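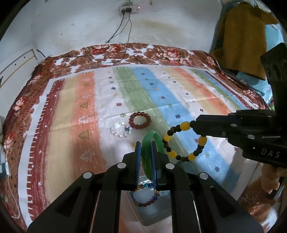
Areeba Orakzai asked in October whether the bracelets could be sorted by material before anyone settled how they would be stored, and whether the jade bangle might be kept apart from the strung pieces. Both points have been adopted, and the work described in this report follows from them.

Progress to date

The Vorcombe jewelry collection contains 53 pieces, all received from the Warraich household. Sorting of the bracelets is complete. They are now grouped as follows: jade; amber-like and wooden beads; crystal; red-brown translucent beads; and multicolored glass. The term "amber-like" is used in the register until the beads have been examined by a specialist. No claim as to origin or value is made for any item.

Sorting was carried out in a bedroom, with the pieces laid out on the bed. The soft surface suited the crystal and glass beads, and the arrangement will continue for the necklaces. The striped bedsheet did make the smaller beads harder to pick out, and a plain cover has been requested.

Condition

Each bracelet is checked for worn cord and chipped beads as it is entered. Restringing has been recommended for 5 pieces. Two clasps are missing and will be replaced only with the approval of the family.

Storage

Drotstead has supplied the lined trays ordered in the first period. Bangles will stand upright in divided slots, and beaded bracelets will lie flat in single loops so that the cord is not under strain. Delivery of the tray lids is still outstanding.

Spending and next steps

Spending remains within the amount granted by Trirnard. The restringing estimate came in above the sum set aside, and we ask that 6 percent of the storage line be moved to cover the difference. Work on the necklaces will begin once this is agreed.

Submitted by Areeba Abbasi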